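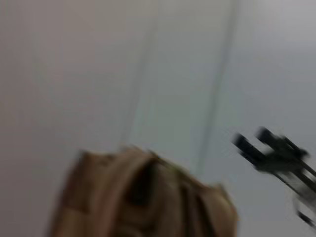 # Dorndale Slouch Sacks, brown

I started making these for my own hallway, so let me tell you how I use them and you can decide if you've got a spot for one (or three, it gets like that).

The Slouch is a soft, open-topped sack you stand on the floor and throw things into. It has no frame and no wire in the rim, and it will never stand up straight for you. I like that! I had a row of stiff square bins for years and they always looked like an office. A Slouch settles down around whatever is in it, and when it's half full the top folds over on itself and you don't have to look at the mess inside.

It comes in two versions, and they behave differently enough that I want to go through both.

## The paper one

Heavy brown kraft, doubled at the bottom. It starts out crisp and kind of loud, and you will want to scrunch it before you use it. Roll the top down, unroll it, squash the whole thing against your chest, do it again. After a few rounds the paper goes soft and takes on all those little ridges, and from then on it holds whatever shape you push it into. I keep potatoes in one and kindling in another.

It does not like water. A damp floor will mark it, and a wet dish towel dropped in the bottom will weaken it by morning. If you're putting it in a bathroom, get the cloth one.

## The cloth one

Medium-weight cotton canvas from Devadiga, who have supplied my fabric since the beginning, dyed a warm brown. It's heavier in the hand and quieter, and it drapes instead of crumpling. Goes in the wash, cold, with dark things the first time. Hang it up to dry by the bottom seam or the rim gets wavy. I have put one in the dryer and it came out shorter. Still works, it's the dog toy bag now.

The canvas will fade some where the sun hits it. Mine sits by a window and the folds on that side have gone lighter than the rest, and I think it looks great, but if you need an even color forever please keep it out of direct light.

## Size and details

- Height unrolled: 67 cm
- Rolled down twice, it's a comfortable height for shoes and scarves
- Holds 70 liters if you really fill it, less if you want to fold the top over
- Paper version: 2 layers at the base
- Cloth version: flat-felled side seams, one hanging loop inside the rim
- Color: brown. Each batch lands a little differently, from tan to something closer to milk chocolate
- Item number for either version: 2085 (pick the material at checkout)

People ask me for handles a lot. I tried them and they pulled the rim out of shape as soon as the sack had any weight in it, so I took them off again. Grab it by a fistful of the top, or hug it. If you're hauling firewood up from the basement, you want our Gestton Carrier, a real bag with real straps.

## Where I'd put one

By the front door, for hats and gloves and the umbrella that won't close. Next to the couch for blankets, and here the cloth one wins by a mile because you can shove a whole quilt in and it just gets rounder. In a kid's room for stuffed animals. On the floor of a closet, for the things you've worn once and can't decide about.

I'd push it up against a wall wherever it goes. In the middle of a room it leans, and once it leans it keeps going. Plain light walls are my favorite behind it, the brown looks so warm against pale gray or off-white. It's also nice on tile. On a dark wood floor it sort of disappears, and maybe you'd like that.

One warning from experience: don't use the paper one next to a cat. I've lost two that way and the cat was very happy about both.

## If it arrives flat

It will! Everything ships folded in a sleeve, so your Slouch will have one hard crease down the middle when you take it out. On the cloth version, steam or a warm iron takes care of it. On the paper version the crease stays, deep and dark, though it blends in once the rest of the sack is as wrinkled as it ought to be. Please don't iron the paper.

To get a good shape the first time, put something soft in the bottom, a folded towel is perfect, then push the sides down and out with your hands and let the top fall where it wants. Fuss with it less than you think you should. My first ones all looked like I'd tried too hard.

## Liners

The Timeo liner fits inside both versions. It's a thin drawstring bag in undyed cotton, and it's worth getting if you're storing root vegetables or anything that sheds dirt. You lift the liner out, shake it off the back step, and put it back. Sold separately, and no, you don't need it for blankets.

## Ordering and returns

I pack orders on Friday, so anything that comes in before noon that day goes out in the same batch. Later than that and it waits a week, sorry, it's a small shop. Cloth sacks can come back if they haven't been washed. Paper ones can come back if you haven't scrunched them yet, so have a good look at the size before you start squashing.

The next canvas batch is due in April. If the cloth version shows as sold out, leave your email on the order page and I'll write when the new ones are sewn.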